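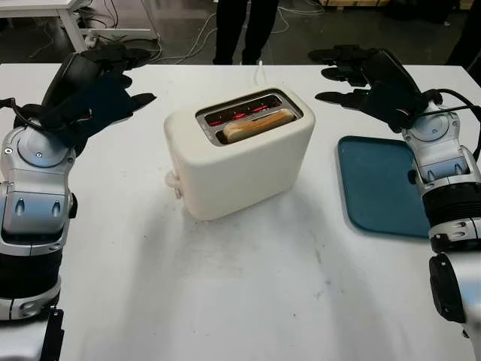

The cream two-slot, one slice in the rear slot and the elements lit

From: Aino Pitkänen
To: Gristel kitchen list
Date: June 3, 2022
Subject: Re: one slice, which slot?

Hi Gertraud and everybody,

Gertraud Tanner wrote:
> My old Keltus finally died in February and I've been putting off a new
> one ever since. There are two of us but only one eats breakfast, so it's
> nearly always a single slice. Do I need a two-slot at all? And if I do
> get one, does it matter which side the bread goes in? My mother swore
> by the front. Also, how do you all keep a light-colored one clean?

I'd get the two-slot, no question! I had a one-slot in my first apartment and every time somebody stayed over we stood there taking turns, the first piece going cold while the second one cooked. The two-slot takes up a bit more counter but not enough to bother me (and my counter is tiny).

As for which slot, I'm a rear slot person, as you can tell from the photo. Both sets of elements come on in mine no matter what, so I don't think I'm saving a penny either way. Try a slice in each on the same setting and look at them side by side. On my last toaster, a Ganard, the front one always came out darker – maybe your mother was on to something.

Oh, and check where the lever is before you buy. Mine is on the left end, down low, and so I want a bit of space on that side. The cord comes out the back and it's thin and white, so against my white table I hardly notice it.

Cleaning: unplug it, let it go stone cold, then a damp cloth with a drop of dish soap on the outside. The matte finish does show butter fingers, I'll admit. The metal rim around the slots gets a dry cloth and that's all. Crumbs I shake out over the sink every 7 days or so, more if we've had the seeded loaf.

Does anyone have a good way to do thick homemade slices, by the way? Mine get stuck and I end up turning everything off and fishing around with wooden tongs.

Aino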